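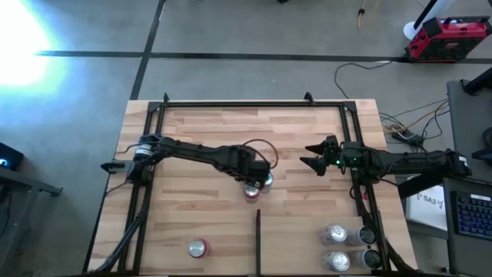 Why didn't the emergency stop trip, a reader asked under the last Cikari gallery, and shouldn't both arms freeze the second one of them loses its grip? Fair question! The short answer is that our emergency stop only knows about buttons. A gripper that lets go of a can is, as far as the safety circuit cares, a gripper having a perfectly normal day.

Left arm over a pair of cans in the middle of the table, right arm waiting with its fingers open. The loop of red and black cable by the left gripper is the part I keep staring at.

So, the fault. We'd set up a long run on the Skisesa table, 700 can moves, start after lunch on Saturday and let it go. It got to move 196 and the left gripper opened in mid-air. No alarm, no error on the screen, just a can hitting the wood and rolling (loud, if you're standing next to it with a coffee). The right arm carried on as if nothing had happened and came across to take a can that wasn't there. It closed on air, and then it bumped the left wrist on the way back. That bump is what worried me – a dropped can is a nuisance, two arms touching is a safety matter.

My first guess was software, and I lost most of an evening to the Donden logs. They showed the gripper dropping off the bus for a moment and coming back in its default state, and the default state was open. Who picks open?! We did, months ago, so it would be easier to clear jams by hand.

I blame the cable at the wrist. Wiggle it near the connector with the arm stretched out and the dropout comes back about one time in five, which is plenty for me. A new one is on order from Arnaud, and it will get a proper clip this time.

Until it arrives we're running at half speed, the default is now "hold", and if either gripper goes quiet both arms stop where they are. I also moved the handover point so the wrists have more room. The 700 run goes back on once the new cable is in.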